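For Immediate Release

Jerano Opens a Coffee Ceremony Room on Surmont Street This February

Hello from all of us at Jerano! My name is Lenuța Ciobanu, I own the place, and I'm writing this release myself since the last one I paid for used the word "curated" four times and I still get teased about it.

The news is simple. In February we're opening a second room, right next door to our roastery on Surmont Street, and it's going to be given over entirely to the coffee ceremony as it's done in Ethiopia and Eritrea. We're calling it the Awad Room, after the family who sold us the building and who ran a spice shop in it for 26 years. When we took the old shelves down, the back wall still smelled like cardamom, and I hope it always does.

If you've never sat through a coffee ceremony, let me tell you a little about it, and please stop me if you grew up with this. The green beans get washed and then roasted in a flat pan over a small burner, right there in front of the guests. When they're dark and shiny the host carries the pan around the room so everybody can wave some of the smoke toward their face. Then the beans are ground, traditionally with a mortar and pestle, and go into a round clay pot with a long neck, called a jebena. The coffee is boiled, left to settle and poured from pretty high up into little cups with no handles. There's often incense going, and fresh grass on the floor, and something to snack on. Popcorn is common, and so is roasted barley.

And then you do it again! There are three rounds, and each one has a name. The first is abol, the second is tona and the third is baraka, which means blessing. The same grounds are used all the way through, with more water each time, so the cups get lighter as the talk gets longer. Leaving before the third is considered a bit rude, so we've planned our seatings with plenty of time on both sides (please don't book a dentist appointment right after).

I'm Romanian, and I grew up on coffee cooked in a little pot on the stove, with sugar, by a grandmother who read the cups afterward and saw a trip over water in every single one. So I can't claim this tradition as mine, and I won't be the one pouring. The ceremonies will be led by women from our neighborhood who learned from their own mothers and aunts. They set the menu, they picked the incense, and they overruled me on the chairs. I wanted tall ones. They wanted low stools, close together, and after one test afternoon I could see they were completely right.

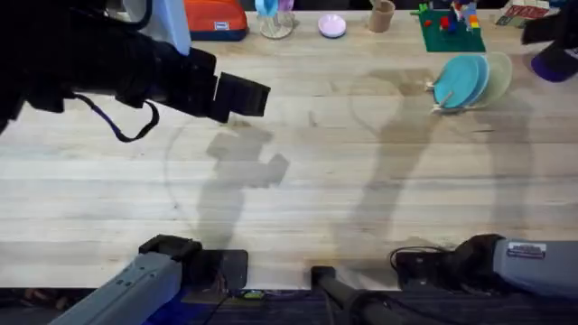 We'll seat 17 guests at a time, with a ceremony at 10 in the morning and another at 3 in the afternoon on every day we're open. A seat is $30 and covers all three rounds, the snacks and as many questions as you like. Kids under 12 come free with a grown-up and get spiced milk or juice. If the price is a problem, call us and we'll work it out quietly.

The coffee itself comes through Surkari, the small importer we've been buying from since we opened. For the first couple of months we'll pour a washed coffee and a natural one on alternating days. The natural is my favorite, all blueberry and a little bit wild, but the washed one holds up better by the third cup, and I've been told firmly that the third cup counts just as much as the first. You'll be able to buy both to take home, roasted or green. If you buy green, ask for our sheet on roasting in a skillet, and open a window before you start. I set off the alarm in my apartment twice learning how.

We're also putting up a wall of jebenas. I own a handful, which is a sad-looking wall, so I asked our regulars if they'd lend us theirs, and people have been wonderful. There are black ones, red ones, one with a straw stopper, and one with a chipped spout that has crossed an ocean wrapped in a winter coat. Every pot will have a card next to it with a few lines from the person who lent it, in whatever language they wanted to write in. If you have one at home and would like to add it, bring it by the roastery counter and we'll fill out a loan slip together.

Later in the spring we want to start an evening series on how other places make and share their coffee. Turkish coffee on sand is first in line, then Vietnamese phin coffee with condensed milk, and I've promised to do a Romanian night if somebody else reads the cups. Over 400 people are already on our mailing list for these evenings, so sign up at the counter if you want to hear early.

The roastery side isn't changing. Same hours, same grumpy grinder, same cinnamon buns until they run out.

Members of the press are very welcome to come to a practice ceremony before we open. Tell us which time you'd like, morning or afternoon, and whether you're bringing a photographer, because those stools really are close together. I'm glad to talk on the phone too, though I'd much sooner introduce you to the women who'll be hosting, and I'll ask them first how they'd like to be named in your story.

Press contact: Lenuța Ciobanu, owner, Jerano Coffee Roasters, Surmont Street. Ask for me at the counter, any morning after the first roast.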